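2023-06-30

Up at half six, toast, then straight on with the old tower. I have been putting it off since November and Taner wants the parts that are any use before he goes back to Breltley.

Got the side panel off and laid the case down so I could see what I was dealing with. It is a heavy thing. I always forget how much of the weight is plain steel. The panel went against the wall with its screws in a jam jar lid, and I put the lid up on the shelf so I wouldn't knock it over, as I did with the last one.

Taner had already had the processor for his other machine, so the socket is bare. I have told him to bring me a proper cover for it as the pins won't stand being touched. He says there is one in a drawer at his mother's. We shall see. 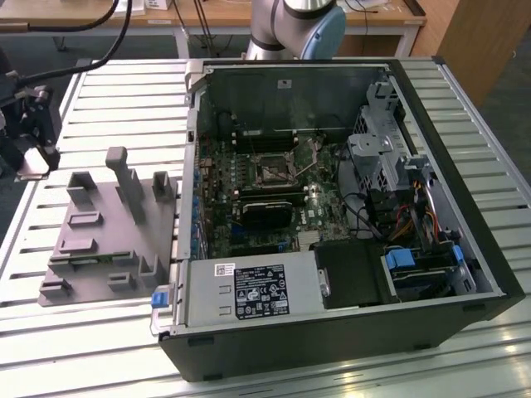

The Dell with its side off, processor gone, card and power supply still in.

The power supply has a blue latch at one end and a metal handle at the other. I like that. The one in my own machine is held in with four screws and I lost one of them down the back of the radiator. The drives have blue tabs as well, so whoever designed it wanted people to know where to put their fingers.

The cables are the part I don't enjoy. Red, yellow, orange and black, all bundled down one side, and a black data cable looping over the board and getting in the way of everything. I made a sketch in the back of the Rudari notebook of what goes where before touching any of it. My drawing is poor but I can read it.

Rang Ekrem Kaplan at dinner time to ask if he still wanted the graphics card. He does, if it works, and he will give me a box of printer paper for it. I said that was fine. He went on for a good while about the roof on his shop. The building is from 1910 and the slates are coming off the back. He has had 2 quotes and doesn't like either.

Walked up to Lavano for bread and a tin of compressed air. They had no air, only the bread. I will dust the heatsink with the soft paintbrush instead, the one I keep for the radio.

Still to do: card out, memory out if there is any call for it, drive to Taner in a padded envelope. He has asked me not to wipe it until he has looked for his college photographs. I have written his name on the envelope.

Soup for tea. Back aching from bending over, so I stopped there and watched the snooker. Must ring the dentist in the morning.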